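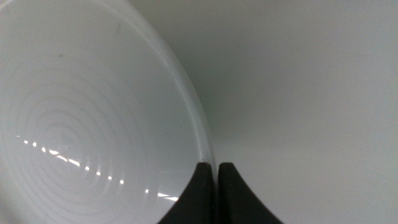
White bowl with ringed interior

Pallano Supper Club – minutes, 27/09/2021

Present: Fidelina Rengifo (chair), Arnulfo Zapata, Etelka Bíró, Duván Chávez (notes)
Apologies: Fredy Villca

Harvest supper: What a night! We sold 46 tickets and took in over $900, our best yet. Etelka passed on lots of kind words about the squash soup, and two families have already asked when the next one is.

Hall: Bundgaard Hall is free for us again in December. Deposit is $600. Agreed to book – Arnulfo to call.

Menu: Long and very happy discussion. Bean stew is in, dumplings are in (Fidelina's recipe, the big ones), and the pie question is held over until Fredy is back.

Tables: We were short on seats by the door last time. Arnulfo will ask for 6 more folding tables.

Music: Duván's cousin can play again and we all said yes right away.

Next meeting at Etelka's. Bring pie samples!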